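Progress report no. 4, Desberg winter clothing and laundry project
To: Revidard small grants desk
From: Callum Aitken
14th May

Sorry this is short, the full numbers come with the final report. Covers April plus the first part of this month.

Where we are: sorting mostly done, laundry half done, deliveries behind.
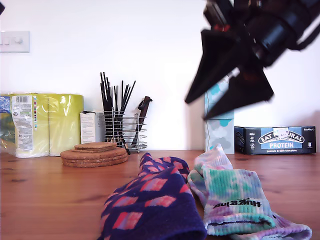
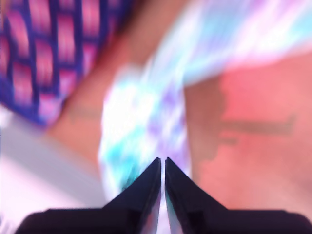

Desberg. First picture: patterned sock and tie-dye sock on the table, tissue box behind.

Sorting. Coats, sweaters, hats all through and bagged by size. Kids sizes ran out first, same as last year. Socks are slow. We took in 900 pairs and 700 are matched, banded and ready to go. Leftover singles stay in the bin until June, then go to the rag dealer.

Laundry. The Mota site has two washers running and one dryer. Second dryer is still waiting on a vent part, ordered in April, supplier now says end of month. Until then we air dry on racks, fine for socks, useless for coats. Coats go to the laundromat on Route 17 and that is what pushed us over on the washing line of the budget. Over by $700 so far. I would like to cover it from the printing line, which we have barely touched. Please confirm thats ok in writing, last time the email got lost.

Deliveries. Remov took theirs on schedule and have asked for more mens large. Mota shelter pickup moved twice, their van was in the shop. New date agreed with them, no cost to us.

Staffing. Lost one part timer to a full time job. Not replacing before summer. Hours for the other two went up slightly, still inside the approved total.

Problems. Storage mainly. The back room lease ends in August and the landlord wants an answer by July. Also the labels you asked us to use do not stick to knit fabric, we are tying them on with string instead and it takes longer. Would be good to know if plain tags are acceptible.

Next: finish sock matching, dryer vent, second Remov delivery, start the coat count for the final report. Receipts for April are in the shared folder, two missing, will chase.

Callum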